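Gripper fault halts table-clearing trial at Bretiria

Fulline has suspended a table-clearing trial at its Bretiria site after a robot arm failed to release its load and kept moving. No one was hurt. The fault was logged in July, during the evening run, and the arm was shut down from the wall switch by the shift operator, Kiều Sầm.

According to the fault report, the left finger of the gripper stopped answering the open command on cycle 1,909. The controller read the last good position as the current one and went on to the next move. The arm travelled 263 mm with the load still held before the force limit tripped – the limit had been set too high for work near people.

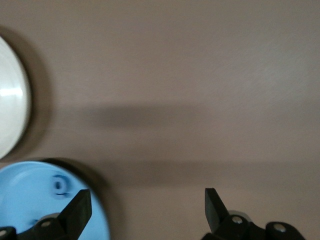 Sławomir Michalski, who wrote the report, traced the fault to a worn signal cable at the wrist. The cable had been flexed past its rated bend on each reach to the left side of the table. A second arm of the same type, used in the Mendoza trial, showed early wear at the same point and has been taken out of use.

Three changes are to be made before work resumes. The cable will be rerouted and checked every 200 cycles. The controller will stop the arm if no fresh finger position arrives within 18 milliseconds. The force limit will be lowered, and staff will stay outside the marked area while the arm has power.

Đạt Vũ, who runs the trial, said the lower limit would slow the work – heavier items may have to be cleared by hand. Fulline has not given a restart date for either site.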